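Folding Laundry in a Shared House: A Comparison of Three Methods
Student project report, Household Studies, Lerach College
March 2007
4 min read

1. Purpose

The project looked at how people fold everyday laundry and whether one method works better than another for a small shelf. It began in December, when our group shared one linen closet at the Minhas Street house and the piles kept falling over. We compared a half fold, a three-part fold and rolling.

2. Items used

We folded T-shirts, hand towels and dish cloths. Most were cotton. The dish cloths came from Bosteck, a discount store near campus, and had been washed many times before the project. Fitted sheets were left out. In total we did 79 folds. Of these, 59 were kept for the results, and the others were dropped when the time was not written down or the person stopped partway through.

All folding was done on a table at standing height. We first tried a bed, but the mattress sank under the hands and the edges did not stay in line.

3. Getting the cloth flat

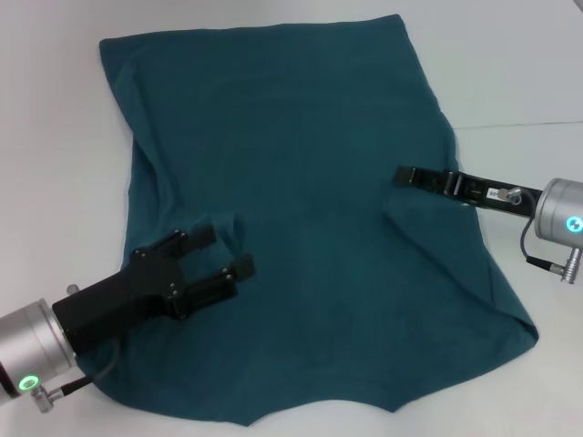

Flattening took more time than we planned for. Our first timing sheet had only one column, for the fold itself, and we had to add a second for spreading and smoothing. Knit fabric was the slowest in this step. A dark teal piece on a white table shows the usual trouble: the top edge is fairly straight, but the bottom one dips and rises, and one corner has turned over into a point. If a corner like that is left under, it makes a lump in the finished stack. We told each person to find the corners first, pull them out, and then smooth from the middle toward the sides.

Dark cloth on a light surface was easier to line up than white cloth. We did not time the two separately.

4. Results

The half fold was the fastest and gave the widest stack. It did not fit our shelf without hanging over the front. The three-part fold was slower but fit with room to spare, and a stack of 7 shirts stayed up when the top one was taken off. Rolling worked well for hand towels. Rolled shirts came loose when the drawer was opened and shut.

5. Problems

The same four people did all the folding, so they got faster as they went on. We should have mixed the order of the methods. We also changed tables once, and the second one was narrower.

6. Cost

The project cost 600 cents, all of it for detergent and dryer coins.

7. Next steps

A second group at Flarkton Hall plans to repeat the test with bath towels. We have given them the timing sheet with both columns.

3 comments | 7 shares

Contact the department | © 2007 Lerach College | Back to top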